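1 April 2022 – candle bench, Rasar workshop

Paschal candles for Clunddale. Second pour of the big one came out with a sink hole down the middle, same as January. Topped it up at 2 hours, too late I think. Next time poke the relief holes earlier and keep the jug warm.

Beeswax from Darko is darker than the last lot and smells stronger. Strained it twice, still bits in the bottom of the pan. Fine for the small hand candles, not for the big one.

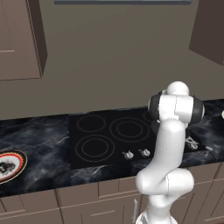

Wick – thick braid drowned at the test burn, flame went tiny then smoked. Went up a size, burned 50 minutes clean. Left it on that. Write the size on the tin lid!! Label has come off again.

Hand candles for the vigil: 500 wanted, 100 boxed. Card drip guards not cut yet. Old template is too tight, candle splits the card when pushed thruogh. Opened up the cross cut a bit and it grips ok.
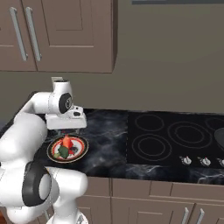

Flevwood also asking for theirs in red glass cups with the feast day on the side. Told them plain cups or wait until after Easter. No answer yet.

Transfer for the date numerals on the big candle: wax sheet, cut by hand, pressed on with a warm spoon. The second 2 lifted overnight. Redo and dont lean it against the radiator wall.

To get: wick, card, tape, more moulds if the supplier has them.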